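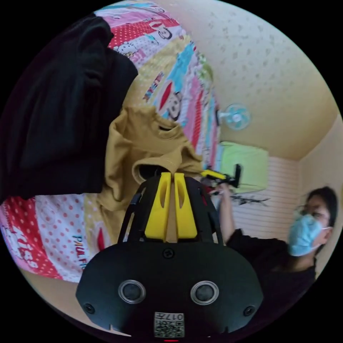
Prinstead Household Help
Laundry and Clothes Care > Sorting and Folding

Folding clothes on a bed: order of work for mixed garments

Posted by Gellik

I should be grateful for advice on a matter of household routine. Our clean clothing is brought up from the line in the afternoon and placed on the bed, there being no table in the flat of a suitable size. By the time I am free to attend to it, the lighter items have creased and the heavier ones have spread across most of the surface.

The garments in question are chiefly cotton T-shirts, with one or two heavy dark pieces in each load. The bed is made up with a printed bedspread in pink, red, blue and yellow, and it is to remain on the bed while the folding is done. I would ask members to address the following points.

Should the heavy dark garment be folded first or last? Is it advisable to fold directly on a patterned bedspread, given that I find it difficult to see whether the edges are straight? Finally, is there an accepted method for a T-shirt which has been lying in a heap, or must it be ironed? 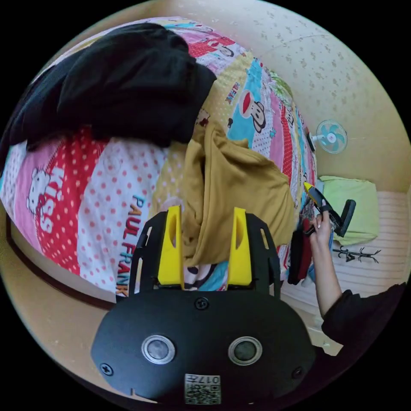
Black garment and mustard-yellow garment on the bedspread, unfolded.

The shelf on which the finished items are kept is 40 cm deep, and any method proposed should produce a fold that fits within it. I do not own a folding board and would prefer not to purchase one.

Posted by Katix

The heavy garment should be dealt with first. It occupies the greatest area and, for as long as it remains on the bed, the smaller items cannot be laid flat. The following procedure is used in our household and may be adapted as required.

Move the T-shirts to the foot of the bed. Lay the dark garment face down across the centre, with the neck towards the pillows, and draw both sleeves out to their full length. Smooth the back from the middle outwards with the flat of the hand. Fold each side inwards to the centre line, lay the sleeves down along the folded sides, and bring the hem up to the collar. Should the fabric be thick, a single fold in the length is sufficient; a second fold tends to spring open on the shelf. Remove the finished item from the bed before proceeding.

For a T-shirt which has been lying in a heap, hold it by the shoulder seams and shake it firmly two or three times. Lay it face down and pull gently at the hem and at each side seam. Light creasing in cotton will generally ease if the shirt is smoothed by hand and left flat for 20 minutes. Deeper creases at the neckline will require an iron, set according to the care label.

With regard to the shelf, a T-shirt folded in at the sides and then into thirds will normally fit a depth of 40 cm with room to spare. It is nevertheless advisable to measure the first one and to fold the remainder to match.

On the matter of the bedspread, a plain pillowcase laid flat on top provides a clear surface with straight edges, against which the sides of the garment may be aligned. The bands of a printed cover should not be used as a guide if they run at an angle to the bed. I would add that new dark clothing should not be left lying on pale fabric while damp, as dye may transfer.

Posted by Beaudoin

Hang the heavy one up. It does not need to be folded at all if there is a hook or a hanger available, and the rest then takes 2 minutes.

Posted by Gellik

I am obliged to both members for their replies. The pillowcase has been adopted and the edges are noticeably straighter. The heavy pieces will be hung where space permits, although the rail in this room is short and already holds the winter coats. I should still be interested to hear from any member who has found a satisfactory way of folding a hood — mine invariably finish as a lump at the top of the pile.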